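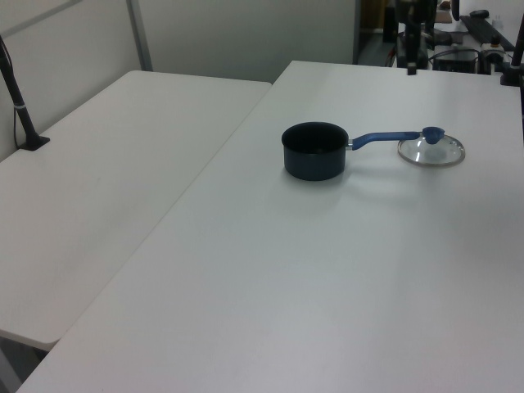

3. Levantamento do tacho pequeno

O terceiro objeto do nosso trabalho é um tacho de cabo comprido, com tampa de vidro. Foi emprestado pela cantina da residência Sokora, juntamente com outras peças de cozinha que tratámos nos capítulos 1 e 2. O levantamento foi feito por Unathi Fourie e Xolani Motaung. Os desenhos são de Olumide Ogbonna.

3.1 Descrição

O corpo é um cilindro baixo, azul-escuro, quase preto, com acabamento mate. O cabo é de plástico azul mais vivo e liga-se ao corpo por uma peça curta de metal prateado. Sai da borda, sobe ligeiramente e depois segue a direito. A tampa é redonda, de vidro transparente, com um aro fino de metal, e tem ao centro um puxador do mesmo azul do cabo.

3.2 Medição

Trabalhámos em cima de uma mesa branca e lisa, com a tampa pousada à parte. O vidro reflete a luz do teto, o que dificultou a leitura do contorno nas primeiras tentativas. Passámos a tirar o diâmetro pelo aro metálico.

Massa do tacho sem tampa: 558 g
Massa da tampa: 266 g
Número de leituras: 30

As massas foram lidas na balança do laboratório e as dimensões com paquímetro. A folha completa está no anexo B. Duas leituras do comprimento do cabo foram repetidas porque o Xolani mediu a partir da borda e a Unathi a partir da peça metálica. Ficou a medida a partir da borda.

3.3 Observações sobre o uso

Pedimos a Bheki Mofokeng e Gert Swanepoel, colegas de outro grupo, que pegassem no tacho vazio e dissessem o que mudariam. O Bheki achou o cabo comprido demais para um fogão pequeno. O Gert não mudaria o cabo, mas queria um puxador maior, para o agarrar com um pano na mão. Os dois reconheceram logo a tampa como parte do conjunto por causa da cor do puxador.

Não fizemos ensaios com água nem com calor. O orientador pediu que fossem deixados para a segunda fase, marcada para outubro, quando teremos acesso à placa elétrica.

3.4 Desenhos

A vista lateral e a vista de cima estão à escala 1:2. O corte da peça metálica ainda não está cotado.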